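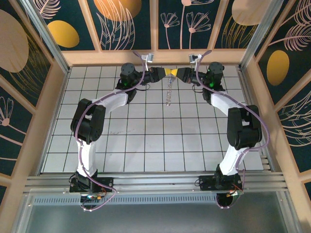 Dirkora floor tile, matte white, is a ceramic tile for kitchens, workshops and small utility rooms. We have made it in Cludstead for 10 years, and the recipe of the glaze is still the one that Ye-seo Yeon developed for us. A white tiled floor gives back a lot of light, so dark things standing beside it, such as a black mounting base, are easy to see. Many customers choose it for this reason.

The tile is 10 mm thick and can be laid on concrete or on a stable wooden subfloor. Please keep a joint of 3 mm. A joint of 2 mm is possible on walls, but we do not advise it for floors.
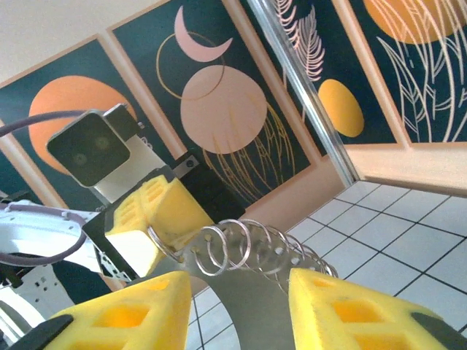
For the joints we supply Lindqvist grout in light gray and in white. The gray one needs less care – the white one should be sealed after it is fully dry. Clean the surface with warm water and a mild soap. Do not use wax.

Each box contains tiles from one firing. If your order needs more than one box, please mix the tiles before you lay them, because the shade may differ slightly. One pallet holds 40 boxes.

Trim pieces are sold separately under the name Disis. Samples can be requested from Ju-won Seok at our sales office. Prices valid from 1 April 2026.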